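4. Setting up your practice corner

By now you should have the Listton pad unpacked and the packing slip checked (section 3, if you skipped ahead, and I know some of you did). I've set this kit up on kitchen tables, a dorm desk and once on an ironing board, so don't worry if your space isn't perfect. It takes me 15 minutes on a good day, longer if I've lost the clamp screws again!

What you need within reach: the pad and its tray, the clamp, the lamp, your needle holder and forceps, the thread packs, and the sharps tub that came in the small box.

1. Wipe down the table and let it dry. The suction feet on the Penry tray hate crumbs. Mine slid right off a floury counter in June and I spent the evening looking for a needle on the floor.

2. Press the tray down at all four corners until it stops rocking. If one foot keeps popping up, wet it with a fingertip and try again.

3. Lay the pad in the tray with the printed side down. It should sit flush. Tighten the clamp by hand only, please, no pliers.

4. Put the Erkico lamp on the side opposite your working hand and bend the neck so the light comes in low. Shiny tools throw glare right back at you if the bulb is straight overhead, and you'll find yourself squinting long before your hands get tired.

5. Open the sharps tub and set it behind the tray, lid off. You want to be able to drop a needle in without crossing over your other arm.

CAUTION: The needles in this kit are real and they're sharp. They are for practice pads only. Never use anything from this kit on a person or a pet, and keep the whole thing away from kids.

Before you load your first needle, think about where it's going. A curved needle wants to travel along its own curve, so your wrist does the turning and the point goes in square to the surface. Pushing it straight ahead is how I bent my first 6 needles (I kept them in a jar for a while, as a sort of punishment).
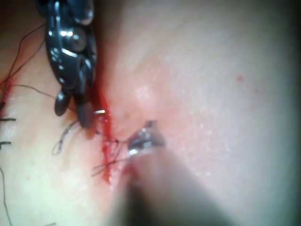
Curved suture needle by the right jaw tip, pointing toward the tissue at the incision line.

6. Take one needle out of its pack with the needle holder, never with your fingers. Grip it a bit behind the middle of the curve. Too near the point and you run out of needle, too near the thread end and it twists on you.

7. Make a shallow cut in the pad with the supplied blade, roughly 4 centimeters long. Close the blade guard straight away and put it out of the way.

8. Do a couple of dry passes in the air above the cut. I still do this every time.

NOTE: Left-handed? Mirror steps 4 and 5 and turn the pad around. Ragnvald Kristiansen wrote up a full left-handed layout, and it's in the back of this guide after the parts list.

NOTE: If the pad surface feels tacky out of the box, dust it with cornstarch and brush off the extra. The Tusar refill pads do this more than the original ones, and it doesn't affect how they stitch.

When you stop for the day, needles go in the tub first, then the lid goes on, then you can touch everything else. Spare pads store flat in their sleeve.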